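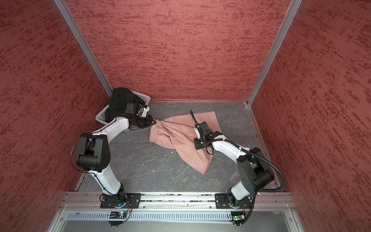 Folding for People Who Hate Folding
Speaker notes, Bramwell home skills evening

Last updated: Sunday, 4:40 p.m.
12 shares | 4 comments

OPENING (4 minutes, no slides)

Hello and welcome! Ask for hands: who has clean laundry sitting in a basket at home right now? Wait for the laughs. Put my own hand up.

Tell the Flerkberg story. Rented apartment, one closet, a basket I lived out of for a whole winter. I was washing everything on time and still getting dressed out of a heap. What I loved finding out was how small the missing step is. One pair of pants takes a few seconds once your hands know the moves, and I still get a kick out of it.

Say the number slowly: at 40 pieces a week, you handle more than 2,000 pieces a year. That's a lot of practice, so everybody in this room is going to get good at it!

PART ONE: SOFT PANTS

Start with soft pants because everyone owns them and they never lie flat. Jeans practically fold themselves. Joggers and pajama pants slide around and bunch up, and the elastic keeps pulling everything back in.

Order of work (do it live, slowly, then again at normal speed):

Find the waistband first. Hold it at both sides and give one good shake.
Lay the pants down and smooth from the waist toward the legs.
One leg over the other, seams together.
Tuck the crotch point in so you have a long straight strip.
Fold in thirds.

Pass out the practice pairs from the Sesen bag. Let people chat.

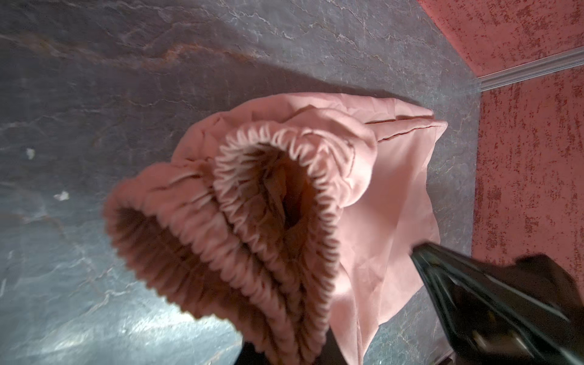

Elastic is where most people get stuck, so slow down for it. It gathers the fabric, and the gathers make you think the whole piece is crooked when the cloth next to it is fine. Look at how tightly the pleats are bunched at the cuffs on this pink pair, and how much smoother the fabric gets behind them. Stretch each cuff once between your fingers, let it go, and line up the seams instead. I get so excited about seams, bear with me. A seam gives you a straight line to follow even in a crumpled bundle.

PART TWO: THE BASKET

Dark things and light things can share a basket once they're clean. Fold straight out of it, biggest pieces first. Skip the socks until the end (they deserve their own talk, and I'd happily give it).

Mention the Fuvau hall session in December, room for 80, bring your own basket.

Questions, then a second round of folding if the tables are still free.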